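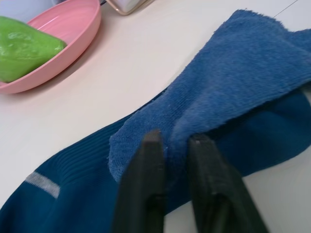 # Fisthorpe laundry to sort knitwear and terry before the dryer

The shared laundry at Fisthorpe will separate knitted items from terry cloth before drying, starting 6th December. Until now the two have gone through the wash, the dryer and the folding table in one load. The change applies to all household bags handed in at the Jiremport counter, including those already booked.

Knitted items are socks, ribbed cuffs, hats and light sweaters. Terry items are bath towels, hand towels, washcloths and robes. Flat cotton, such as sheets and pillowcases, stays on its present schedule.

Color will no longer decide the load on its own. A dark blue ribbed knit and a medium blue terry towel would have passed as one load under the old rule, which asked only for darks, mediums and whites. Under the new rule they are washed together if the colors allow it, then parted at the washer door. Knits go to the low-heat dryer or the rack. Terry goes to the large drum.

Jolien Coppens, laundry supervisor, gave two grounds for the decision: drying time and lint. Terry is woven with raised loops that hold water, and a towel needs a longer cycle than a sock. When both are in the drum, the cycle has to be set for the towel. Elastic in the cuffs is then heated well past the point where the knit is dry.

"The cuff goes first," Coppens said. "The foot of the sock can be fine and the top will no longer stay up. People bring them back and ask what we did, and the answer is that we dried them with the towels."

Lint is the second matter. Loops on a worn towel break at the border and shed short fibers. These settle in the grooves of ribbed fabric, where they show most on dark colors. Brushing removes the loose ones. Fibers that have been pressed in at the folding table usually need another rinse.

A trial was run in August on 31 household bags. Each bag was split at the washer and dried in two parts. Coppens said the low-heat cycle ran 12 minutes shorter than the mixed cycle, and that the towel cycle did not change. Complaints about lint on dark socks fell to 4 over the trial. No figures were kept on elastic, as the trial was too short to show wear.

Folding will also change. Socks are currently paired on the same surface as the towels, and single socks are often carried off inside a folded towel or under its edge. From the start date, pairing will be done at the bench by the window, before any terry is brought out of the drum. Striped cuffs will be matched by stripe color and position as well as by knit color. Plain dark socks will be matched by rib width and length.

Socks without a partner will be held for two weeks in the open trays by the counter. After that they go into the rag bin. Owners may ask for single socks to be returned with the bag instead, and should say so when handing it in.

Towels with frayed borders will be set aside and the owner told before the next wash. A frayed border can be trimmed and hemmed if the body of the towel is still sound. Cor Lambrechts, who handles repairs at the counter, will take hemming work at the existing rate for straight seams. Towels that shed heavily will be washed alone until they are mended or withdrawn. Lambrechts asked that owners not cut the loose threads themselves close to the weave, as this leaves too little cloth to turn under.

The low-heat dryer is a Dijkstra drum that was previously kept for wool blankets. Blankets will move to the racks in the back room and should be expected one working day later than before. The Nindus detergent now in use will stay the same for both groups. Fabric softener will be left out of terry loads, where it reduces how much water the loops take up, and will be available on request for knits.

Customers do not need to sort at home, but a separate mesh bag for socks will speed up handling. Mesh bags should be closed, labeled with the household number and placed on top of the load. Socks should be turned right side out and unrolled. Balled pairs come out of the washer damp in the middle and have to be opened by hand.

Prices per bag are unchanged. Bags handed in before the start date will be dried under the old rule unless the owner asks for the split.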